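Udum Street Tenants' Association
Minutes of the November meeting

Present: Seija Laaksonen (chair), Ya-wen Lau, Ya-wen Kao, Feng-yi Chiang, Eleni Kos (minutes)

Meeting opened at 7:05 p.m. Minutes of the last meeting were approved with one correction: the bike room lock was replaced by the landlord, not by the association.

1. Money
Ya-wen Lau reported a balance of $3,321. The Hodida invoice for gutter cleaning has been paid. A second invoice from the same firm looks like a duplicate and Ya-wen will call them before paying anything.

2. Heat
Three apartments on the north side still have cold radiators in the mornings. Tseng Heating came once and bled the lines on the second floor only. Seija will ask the management office for a return visit and for a written date. Tenants should keep a note of the time and room temperature until then.

3. Kitchens and electrical load
Feng-yi went over the breaker trips reported since summer. Most happen at breakfast, with two heating appliances on one circuit. The management office says the counter outlets will not be rewired before spring. Agreed to send every apartment a one-page notice asking people to run one heating appliance at a time and to keep cloth and wood off them while they are on.

Marble counter with toaster oven

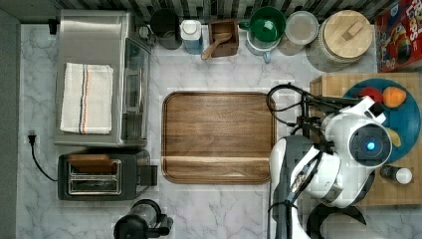
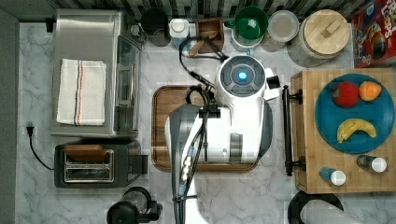
Ya-wen Kao asked if the notice could also go out in Chinese. She will translate it. Eleni will print 200 copies — enough for the other two buildings as well.

4. Laundry room
The Plirnness card reader rejects new cards. Old cards still work. Feng-yi has the service number and will report it again. Request for longer weekend hours was discussed and put off to the next meeting.

5. Other business
Stroller parking in the front hall: no decision. Eleni asked that packages left over a week be moved to the office. Agreed.

Meeting closed at 8:20 p.m.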